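Speaker notes: refill pricing talk, Faltby

Slide 1. Wait for the doors to close. Thank the hosts and say the talk runs in 3 parts, questions at the end.

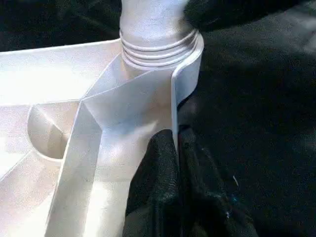 *Notes by the Clelberg pricing desk, March 2018*

Slide 2. Start with the problem. Small shops set a refill price once and leave it alone. Our survey in Plolodow covered 677 price tags. Most had not changed since the shop opened. Pause here.

Slide 3. Explain unit price. Use the dish soap numbers from the handout. Do the division out loud, slowly. Last time I rushed this and lost the back rows. 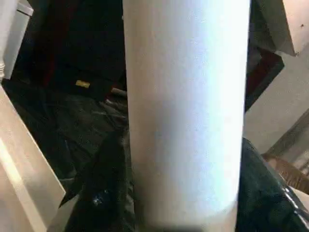 Slide 4. Deposits. Fawzy charges a flat deposit of 2 dollars and pays it back in cash. Returns went up after they moved the sign to the register. Don't claim the sign did it.

Slide 5. Skip if short on time. Go straight to the worksheet and give them 5 minutes. Leave the room lights on.

Handouts are in the blue folder. The June figures go out by email to anyone who signs the sheet.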